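Slide 2. Rental listings, Conneely portfolio. Each record holds rent, deposit, tenure and furnishing level. Tyson Chan's team checks them at 18:00.

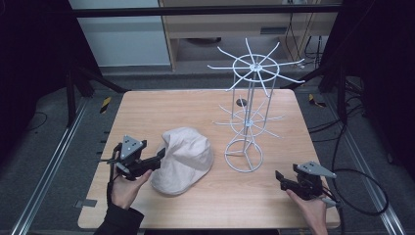

Beige cap and white wire rack on a wooden table.

Pause for questions on deposits.

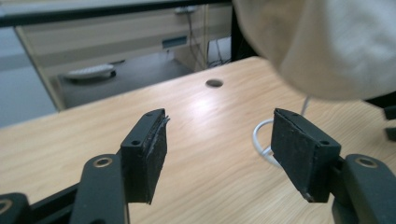
Who holds the deposit during the tenancy?
The scheme holds it until both parties sign the check-out report.

Slide 5. Lease expiry: Rondach flats run to 2082. Hand over to Bleddyn Price.

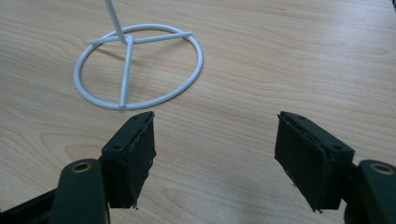
White stand, ring base.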